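The **Broden door cell** is a simulated work cell used at Mumodbridge to test door-opening routines for mobile robots before they are run on hardware. It was set up by Funmilayo Ajayi and consists of a furnished room model, a hinged door with a lever handle, and a controller named Ekpo.

## Setup

The door is loaded first, with its hinge axis fixed to the room model. The lever is a separate body with its own joint and return spring. Hinge friction and spring stiffness are read from one settings file – older copies of the cell kept them in two. A full test set is 1000 runs, split across 4 door weights.
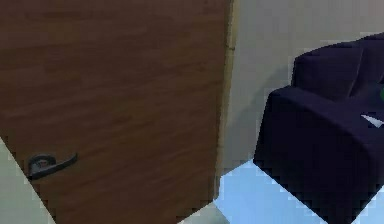

Furniture is fixed in place and takes part in collision checks only. Camera views are rendered at low resolution to keep run times short.

## Maintenance

The hinge and lever joints are reset every Friday and compared with stored values. If the lever fails to return to rest in 3 of 5 trial turns, the spring setting is restored from the Datmont backup and the trial is repeated. A door that drifts open without contact usually has a tilted hinge axis, corrected in the room model.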